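Notice to Operators, Brilwood Hall

The Board of Drarer records that Operator 19 completed demonstration 659 of the bag task on 22/09/2019. The machine at Narkeo will learn from the operator's hand and from no other source. Operators are reminded that hesitation is also learned.

The bag task remains the only one the machine has asked to see again. In demonstration 659 the fingertips closed on a crumpled piece of white plastic while one handle of the shopping bag was hooked over the black rod. The Board has received the machine's request for a slower hand, and has granted it until December.

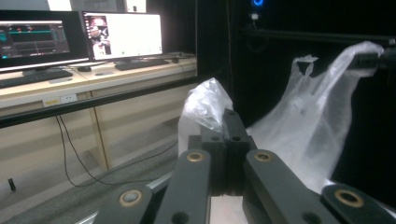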